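Heat Waves and Cooling Rooms: Frequently Asked Questions
Last updated August 24, 2018

What counts as a heat wave?
There is no single definition. Most weather offices look for a run of days well above normal for that place and time of year. A hot spell that passes without notice in the desert can send people to the hospital in a cooler coastal town.

Are heat waves getting more common?
In many regions, yes. As average temperatures rise, very hot days come more often, and nights cool off less. Warm nights matter because the body needs time to recover.
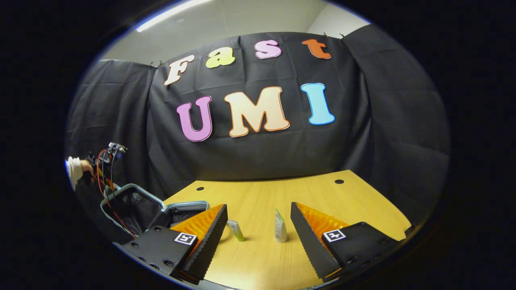
Can our group host a cooling room talk?
Cooling room talks are open to any group in the Ravard area. We need a room with working air conditioning and a table for handouts. Bare walls are fine. If you want to put up a title, large cutout letters on a black cloth backdrop, in mixed colors like the ones spelling "Fast", can be read from the back row. Please write to us in March if you want a summer date.

How long is a talk?
Plan on one hour, with time for questions at the end. We can do a shorter version for schools.

What is the Grikex map?
Grikex is our street-by-street map of summer temperatures. It covers 4 neighborhoods and draws on roughly 500 readings taken on foot and by bicycle. Paved lots and flat dark roofs show up as the hottest spots - the river path and the older streets with big trees are the coolest.

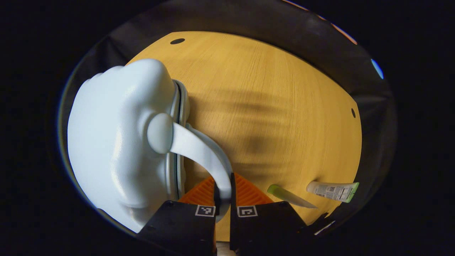

The map is updated once a year, after the summer readings have been checked. You can download it free from the Nasadum page.

Why does my thermometer show a higher number than the forecast?
Official readings are taken in the shade, over grass, away from buildings. A thermometer on a sunny wall will read high. Move it to a shaded spot on the north side and wait 10 minutes before you read it.

Do you have older records?
Our own records start in 2000. For earlier years, try your state climate office.

Does a fan help?
Up to a point. When the air is hotter than your skin, a fan may not be enough. Go somewhere cooler and drink water.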